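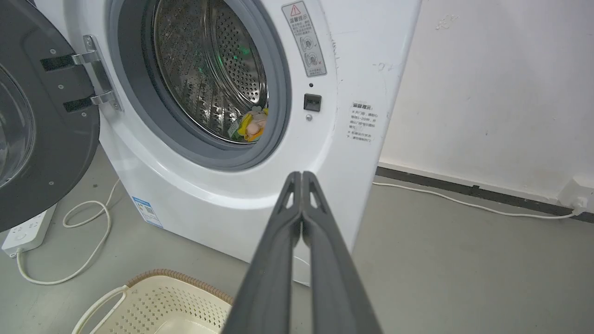 Page 4 of 5

Home contents > Claims and wording > Accidental damage vs breakdown on white goods

covwood_ian_t
Policy is the Prulard Standard, with the accidental damage add-on. Claim for a washing machine declined under exclusion 5, "mechanical or electrical breakdown". The engineer's report says bearing failure. My argument is that a coin got into the drum and caused it, so there was a sudden external event. Excess is £59. Has anyone got this overturned?

ledgerline
Depends what the report says about cause. If it only says bearing failure, the insurer will treat it as wear. You have to show the event first, then they have to prove the exclusion applies.

Doltetti
Disagree in part. Most add-ons define accidental damage as "sudden, unexpected and visible". A bearing isn't visible without stripping the machine, so you can fail on the definition before anyone gets to exclusion 5. Check your definitions page.

ledgerline
Visible doesn't mean visible from the kitchen. If the engineer stripped it and saw scoring, it was visible to the engineer.

Doltetti
That's one reading. I handled these for 4 years at a broker and never saw it accepted at first review.

covwood_ian_t
Definition is "sudden and unintentional physical damage". No mention of visible.

ledgerline
Then ask for the full report, not the summary, and complain in writing. Quote the definition back to them.

salinas88
Is it worth it? Net of the excess and the lost no-claims discount I'd just buy a new one. Mine went up at renewal in December after a smaller claim.

covwood_ian_t
Discount is protected. Report requested, complaint ref ends 3338. They say a reply by Thursday.

Doltetti
Post the wording of the reply when you get it - the clause they rely on may change.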